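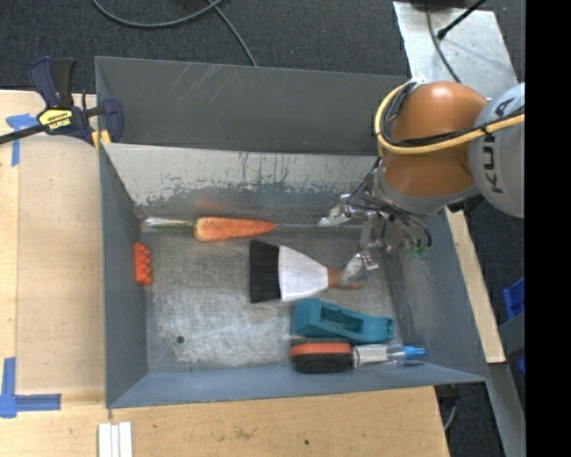
Plikia Family Services - Frequently Asked Questions

Foster care, kinship care and respite. Last updated December 21, 2024. If your question isn't on the list call the main office, ext. 385.

Do I have to own my home?

No. Rent, own, live with your parents, all fine. We need a lease or a letter from the owner saying you can be there. Mobile homes OK too.

Can I foster if I'm single?

Yes. Lots of our parents are. Same for couples who aren't married. If two adults share the house, both go through the training and both get fingerprinted, even if only one of you plans to do most of the parenting.

How old do I have to be?

21. No upper limit. A doctor signs a short health form, and we'll look at that more than your birthday.

How many bedrooms do I need?

Depends on who you take. A child over two can't share with an adult. Kids can share with kids of the same gender, with some age limits your worker will go over with you. Every child gets their own bed, a real one, and somewhere to keep their things. No air mattresses, no couch, no sleeping in the den.

I work full time. Is that a problem?

No. You'll need a child care plan for anyone under school age. Bring it to the second home visit, doesn't have to be typed up. Back-up person too please. People forget the back-up person.

How long does approval take?

Usually four to six months from the first packet. Slow parts are the background checks (especially if you lived in another state in the last five years) and getting your references to mail the forms back. Call your references. Really, call them.

What's in the packet?

Application, health forms, three references, proof of income, pet shots, auto insurance, a floor plan. The floor plan can be drawn by hand, just label the rooms and exits. Form numbers are in the top right corner. If yours says 2809 it's the old home safety checklist, throw it out and ask for the new one, which is 3957. We can't take the old one after September and we've had to send a few back.

What about the training?

Ten evening sessions at the Doležal building, second floor, use the side entrance after 6. Two can be made up if you miss them. More than 2 and you wait for the next group, sorry. Child care is provided on site but tell us a week ahead with names and ages. Dinner is pizza. Sometimes sandwiches.

Do you do the training online?

Partly. Sessions three and seven are on Zonow, link comes by email the day before. Check your spam. Camera has to be on or it doesn't count towards your hours.

Who comes to my house and what are they looking for?

A home study worker, at least three visits. Smoke alarms, carbon monoxide alarm, locked medicines, locked guns with ammunition locked separately, fenced pool if you have a pool, hot water that isn't set too high. Not looking for dust. Please don't repaint for us. They'll also talk to everybody who lives there, including your own kids, and some of the questions are personal - childhood, past relationships, how you were disciplined. You can ask why we're asking.

I have a record. Should I bother applying?

Call first. Some convictions rule you out under state law and we can't change that. A lot of them don't. An old DUI is a conversation. Leaving it off the application is a much bigger problem then the thing itself.

Am I paid?

There's a monthly reimbursement for the child's costs. It is not a salary and you can't count it as income to qualify. The rate goes by age and level of care. Clothing money is separate, ask for the voucher in the first week because it expires.

Who pays the doctor and dentist?

Medicaid, for nearly every child in care. First checkup within 30 days of placement. Keep the card in your car, not in a drawer.

Can I say no to a placement?

Yes, any time, no penalty. You'll get a call, often at night, and we'll tell you what we know, and often that isn't much. Ask about school, allergies, visits, siblings. You can take ten minutes and call back.

Will there be visits with the parents?

Almost always. Usually once or twice a week at our office or a park, supervised at the start. You may be asked to drive. The first goal for most kids is going home and we need you on board with that. Rough visits happen. Write down what you noticed and send it to the caseworker the same day.

What is kinship care?

When a relative or close family friend takes the child. The process is shorter and the child can sometimes move in before all the paperwork is done. Ask for Štefánia Polák, she handles all the kinship files, best reached before noon. Leave a message with the childs name and how you're related.

What is respite?

A weekend or a few days with another approved family so everyone can catch their breath. Book it through the Plusavix portal, two weeks notice if you can. Emergencies, just phone.

I forgot my Plusavix password.

Reset link is under the login box. If it locks you out we have to unlock it from here, office hours only. Don't make a second account - your training hours won't carry over.

Can I take a foster child on vacation?

In state, under three nights, tell the caseworker. Longer or out of state needs written permission, sometimes from the judge, so ask a month before. Passport trips, ask even earlier.

Haircuts?

Trims are fine. Anything more than that, check with the parent through the caseworker. Same for piercings.

Can I adopt the child I'm fostering?

Sometimes. Only if the court ends parental rights and no relative is able to step in. If it gets to that point, foster parents who have had the child for a while are usually considered. Please don't bring it up with the child before your worker does.

Where do I send everything?

Drop box by the front door, or upload to the portal. No faxes any more. Photos of documents are OK if all four corners show and we can read it.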